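Field Robotics, Week 4: A Localization Fault on a Sidewalk Robot
Lecturer: Hrefna Norðdahl
September 9, 2019

1. What happened
The Rimoda delivery robot was driving a test route in a residential area. On the second pass it reported a position on the road while its wheels were still on the sidewalk. The planner then tried to correct an error that did not exist, and the robot went over the curb. It was not badly damaged, but the front axle had to be changed.
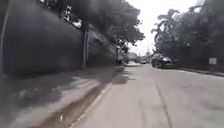

The curb detector used brightness only. Where shadow of leaves lies on pale concrete, it can find many false edges, and the true edge becomes one candidate among them. In the log, 29 of 42 curb estimates were wrong before the fall.

2. Why the robot did not stop
The safety rule compared camera and wheel odometry, but the limit was set too wide – 200 cm. Please remember that a raised strip across the pavement also disturbs odometry, so the two sources may fail together. 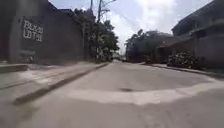

3. Changes after the fault
– The limit was reduced, and the robot now stops when the two sources disagree.
– A blurred camera image gets a lower weight in the filter.
– Parked vehicles are no longer used as landmarks.
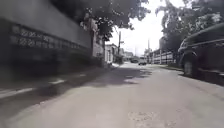

Figure 3. Tree shadow across the street, with a parked vehicle at right.

For next week, read the Bíró report, chapter 4, and write one page on which sensor you would add and where you would mount it.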